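Course Handout 9: Testing and Certification of Small Off-Grid Energy Products
Unit 2, Renewable Energy Systems
October 2019
Instructor: Sunee Petchrat

Scope of the unit

Students are expected to understand how solar lanterns, home lighting kits and small pumps are tested before they are offered for sale, and how the results are reported to buyers. The legal background to product approval was covered in Unit 1 and is not repeated.

Type testing and batch testing

A type test examines a few samples of a new model in full. It normally covers panel output, battery capacity, charge control, light output over time and resistance to dust and water. A batch test is shorter. Samples are drawn from stock at the warehouse, and the laboratory checks that they still match the model first approved. A manufacturer that changes its battery supplier must tell the laboratory, which then decides whether the type test has to be repeated.

The Randari laboratory logged 1,884 samples in its first full year of operation. Almost 100 were returned untested because the paperwork did not identify the production batch.

Claims on packaging

The printed box forms part of the product under test. Run time, brightness and panel rating must agree with the measured values within the tolerance set by the scheme. Words such as "full" or "complete" are treated as claims when they are attached to a figure. Percentages must state what they are a percentage of.

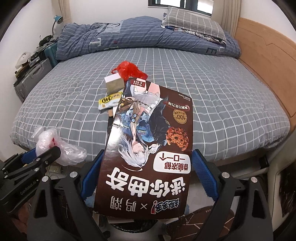
Figure 1. Retail cookie carton with a round gold "100%" badge.

Where a claim cannot be tested, the laboratory asks for it to be removed or reworded. The Pollik lantern case, discussed by Buppha Kaewkla in the February seminar, is required reading on this point.

Reporting

The test report must list the sample numbers, the instruments used and their calibration dates. Results outside tolerance are given in full. A summary sheet may be issued to the public with the consent of the applicant.

Reading and assignment

Read the Virkska field trial report, sections 2 and 9. Prepare a one-page sampling plan for a solar pump controller and submit it through the department office before the next lecture.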